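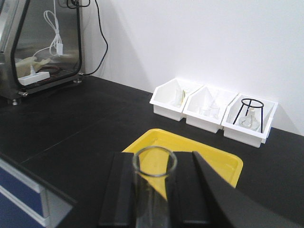 **Glassware & Bench Supplies, Caredden Teaching Laboratories**

We look after the small equipment used in the Caredden teaching labs: test tubes, flasks, beakers, funnels, tripods and the trays and bins they are kept in. The department was set up 7 years ago, when the Cumska and Lornis sites began sharing one stockroom.

## What we do

Each term we supply benches for 300 students. Before a class starts, every bench gets a tray and the items on that week's list. Test tubes are checked for chips at the rim and replaced if they have any. After class the glassware comes back to us for washing, drying and sorting.

Sorting is done on the black benches along the wall. Open-front bins stay within reach so that pieces can be put away by type. Stands and tripods are wiped down before they go back. Yellow trays are for items in use on the bench and should not be stacked in the cupboards with glass still in them.

## Borrowing

Teaching staff can borrow up to 80 test tubes at a time. Larger orders need two working days. Please use the Tan request form, which is on the staff site under Stockroom, and give the room number and the start time of the class.

Broken glass goes in the marked container in each lab, never in a tray. Tell us what broke so we can replace it.

## Where to find us

Room 110, ground floor, Caredden building. The counter is open from 8:30 a.m. to 4 p.m. during term. We close for the stock check in January.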